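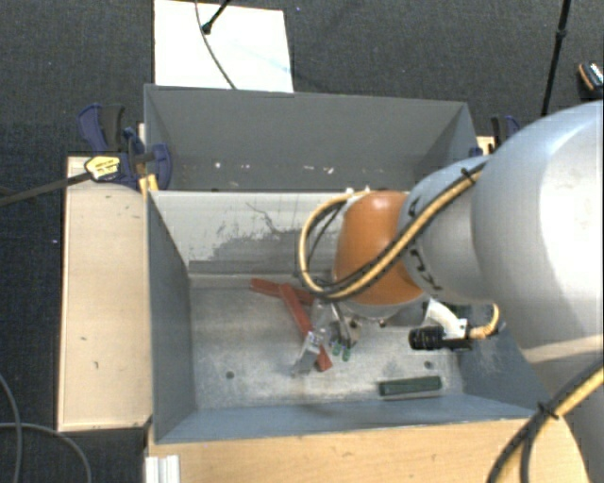
Peças avulsas ganham casa nova na oficina Peton

Protmont, 15 de outubro de 2022

Quem já ficou com uma construção parada por falta de uma única barra vai gostar desta notícia: a oficina Peton abriu o seu serviço de troca de peças avulsas, e o primeiro dia foi uma festa! Famílias, professores e curiosos apareceram com sacos, latas de bolacha e gavetas inteiras tiradas do armário, tudo cheio daquelas pecinhas que sobram quando um jogo de montar se desfaz.

A regra é simples. Cada pessoa entrega o que tem a mais e pode levar até 16 peças por visita, sem pagar nada. O material que chega passa primeiro por caixas cinzentas abertas, daquelas retangulares e fundas, onde se separa aos poucos o que serve para troca. Barras vermelhas chatas como as que estão no fundo da caixa da frente são das mais procuradas, porque dão estrutura a quase tudo: pontes, gruas, carrinhos, até um moinho que uma turma da escola da rua de cima está tentando acabar há semanas.

A ideia nasceu em junho, quando Firouzeh Akbari, que dá aulas de trabalhos manuais na oficina, resolveu arrumar um armário e encontrou 216 peças sem dono. "Eu ia guardar tudo outra vez e fiquei olhando para aquilo. Tinha ali material para uma tarde maravilhosa", conta. Pôs um bilhete na porta, recebeu mais duas sacolas no mesmo dia e percebeu que metade da vizinhança tinha o mesmo problema.

Desde então a sala foi sendo adaptada. Entraram mais caixas, prateleiras baixas para as crianças alcançarem e etiquetas escritas à mão com o tipo de peça e o comprimento. As barras ficam deitadas, por tamanho, e as peças pequenas vão para potes com tampa. Rodrigo Cifuentes, pai de duas frequentadoras, passou a manhã de abertura procurando um par de rodas e saiu com as rodas, quatro placas e um projeto novo na cabeça. "Vim por dez minutos e fiquei até a hora do almoço", disse ele, rindo (as filhas queriam ficar ainda mais).

Houve também um desafio de construção aberto a todas as idades: montar a ponte mais comprida possível usando só 100 peças vindas das trocas. Ganhou a equipe de Danang Rondonuwu, com uma ponte torta, colorida e surpreendentemente firme, que vai ficar exposta na entrada da oficina durante o mês. O prêmio foi escolher primeiro na próxima remessa de peças!

Para quem quiser participar, a oficina pede que as peças venham limpas e sem restos de cola. Barras empenadas são aceitas, mas vão para uma caixa à parte, usada nas aulas de colagem e pintura. Peças com pontas quebradas não entram. Conjuntos completos também são bem-vindos e podem ser emprestados por 5 dias, com direito a uma renovação se não houver ninguém na fila.

A troca funciona todas as tardes, no horário da oficina, e crianças pequenas devem vir acompanhadas. Firouzeh avisa que faltam sobretudo rodas, eixos e barras compridas, de qualquer cor. Quem tiver dessas esquecidas numa gaveta já sabe onde deixar.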